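Parish Administrator, Reswood Lutheran Church

The church council seeks a part-time administrator, 8 hours a week, to keep member records and prepare the bulletin.

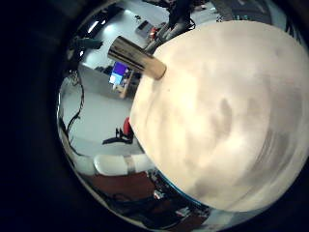 Close-up with metal cylinder.

Reswood has 334 members and shares a pastor with Botau. Bookkeeping experience helps.
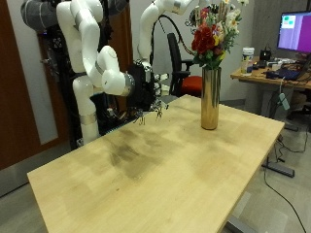 Jozefína Štěpánek writes: Is the job open to people who aren't members?

Yes, it is. Send a letter and two references to the church office by April 28, 2019. 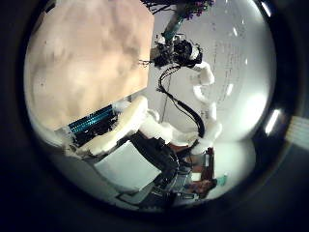

Interviews will be held at the Bomthorpe parish hall.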